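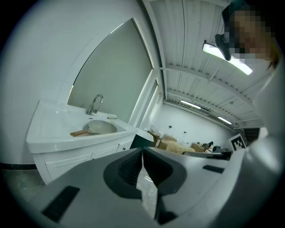

Okay, picking up where we left off with depreciation! Say a shop buys a tool and wants to write off the whole cost in year one. Take a light gray hand-held gripper with two dark fingers: it's equipment, so it goes on the schedule like a desk would. Bonus depreciation lets you front-load that deduction (timing, mostly), and I'll bring the Gadow worksheet in January so we can run it both ways. Please read section 4 first, and skip problem 2.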